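Fold It on the Bed

Kiprono Kinyua
Feb 23, 2021

I have folded laundry on a bed for most of my adult life, and I think the bed is the right place to do it. I say this because I keep reading advice that tells me otherwise. The advice says to use a table, or the top of the dryer, or a folding board with hinges that turns every shirt into the same rectangle. One household site told its readers that folding on a bed was the main reason clean clothes never get put away. I don't agree, and I want to go through it.

The case against the bed goes like this. A mattress is soft, so the folds come out crooked. It is low, so your back hurts. It already has things on it, so the clothes get mixed up with the bedding. And it is easy to leave the pile there until night and then move it to a chair, where it stays until the next load.

The first complaint is true and doesn't matter. A fold on a mattress is a little less sharp than a fold on a table. By the time the shirt has been in a drawer for two days, under four others, you could not tell which one was folded where. I own one folding board, a Hekeo, which cost me 26 dollars. I used it for one winter. It makes a very good rectangle out of a plain T-shirt and a bad one out of anything with a hood. It is behind the wardrobe now.

The second complaint is fair. If your back is bad, a low bed is a poor place to bend over. Mine is 18 inches off the floor with the mattress on, and I get around it by sitting on the edge for the small things and standing only for the sheets. A person who can't do that should use a table.

The third complaint is where I part ways with the experts. They treat space as if everyone had a spare stretch of it. The apartments I have lived in had one flat surface large enough to spread out a bath towel, and it was the bed. The kitchen table was for eating and for mail, and the dryer was in a basement with more than 100 other people's socks behind it. When somebody writes that you should set up a folding station, I would like to know what they think I should throw out first.

The bed also has something the table does not, and that is room for the clothes that are not done yet. Folding is mostly sorting. You need a place for the heap, a place for the thing in your hands and a place for what is finished. On a table the heap goes in a basket on the floor, and you bend down for every piece, so the low bed was not the only thing hurting your back. On a bed you can pull the next piece toward you and lay it flat in one motion. Long things in particular need the length. I can do a pair of pants on a table, but a dress hangs over both sides and slides off.

As for the chair, the pile ends up on the chair because people fold in the evening when they are tired. That is a problem with the hour. I fold in the morning, after the bed is made, and the pile is gone before lunch. On days when I skip it, I skip it, and I would skip it with a table too.

I do have some rules. Make the bed first. Shake each piece out before you lay it down, even if it looks flat. Start with the towels, which are quick and take up half the heap. Put the finished stack up by the pillows, away from the edge, and don't start a second stack on top of the quilt's loose end, where one tug will tip it over. Socks go last. I have tried doing socks first and it made me want to quit.

My sister does it the other way. She bought a narrow counter from Kelik, put it across from the washer and folds standing up, with the radio on. Her shirts look better than mine. She also has a laundry room — I have a bedroom with a window.

The window is the part I would miss most. Daylight shows you the stain you did not get out, and it shows you whether the gray shirt and the light blue one are really two colors, which matters if you stack by color as I do. A busy quilt underneath doesn't bother me. With big printed characters all over it and a striped towel lying across it, a pink piece is still easy to find and spread out, and the folded grays and blues can wait in their stack beside the pillows until somebody carries them to the drawer. 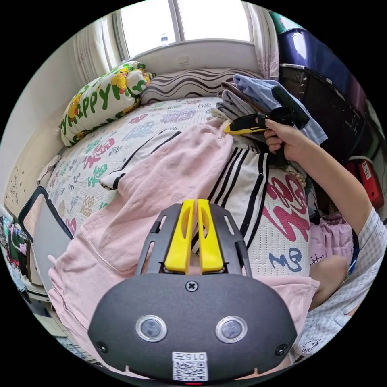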